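How to Set Up a Breakfast Corner You'll Enjoy Using

When Marina Kalogeropoulos and I moved into our place in February, the kitchen had one decent stretch of counter and we piled everything on it. Making toast meant shifting the mail, a fruit bowl and a stack of pans before I could even find the bread. It took me a few tries to get the corner working nicely, and I thought I'd write down how I go about it now, in case you have a counter that needs the same kindness.
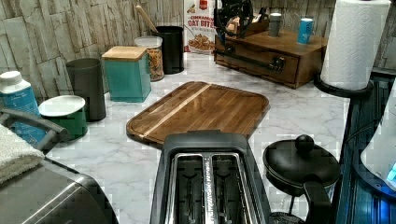
The toast and coffee end of the counter, with the cutting board behind the toaster.

Start by clearing the counter completely

I know, I know, everybody tells you this. But do take every last thing off, including the jar you're sure is staying. Put it all on the table and wipe the counter down with warm water and a drop of dish soap, then dry it with a soft towel. A pale surface with grey veining is very good at hiding dried coffee drips, so run your palm over it afterward and you'll feel any spots you missed. If you have stone-look tile behind the counter, go along the bottom row with an old toothbrush. Crumbs love it there.

Put the toaster and kettle in first

These are the big ones, and they decide where the rest can go. Keep the toaster toward the front where you can look down into the slots and get the bread out easily, and make sure nothing hangs above it while it's on (no shelf, no curtain). The kettle can go beside it, with the handle turned to your stronger hand. Leave a few inches between them so you can get a cloth in.

Before you plug the toaster back in, carry it to the sink, pull out the crumb tray if it has one, and give it a gentle shake. Never poke around in there with a fork, please! A dry pastry brush does a fine job on the top plate, and a barely damp cloth brings a glossy black body back to looking quite smart.

Give the cutting board a spot of its own

A dark wooden board with a pale stripe is a pretty thing, and I like mine lying flat and ready for the bread knife. Wash it by hand, stand it up until it's fully dry, and then lay it back down. Once a month I rub in a spoonful of food-grade mineral oil, leave it overnight and buff it in the morning with a paper towel.

Use a drawer box for the small stuff

My friend Spyros talked me into this one and I'm very glad he did. A wooden box with a front drawer takes up hardly any more room than a pile of odds and ends would, and you can stand a canister or two on top. Filters, spoons, tea bags, the clip for the bread bag - in they go. If you have a piece you simply love looking at, like something in black cast metal with a crank wheel, let it have the back of the counter where it won't get bumped.

The paper towels go next to the box, upright on a holder with a good heavy base, so you can tear off a sheet with one hand while the other is busy with the butter.

Live with it for a week

Make breakfast as you normally would and notice what you keep reaching across. I moved our kettle 3 times before it felt right. Marina still wants it on the other side.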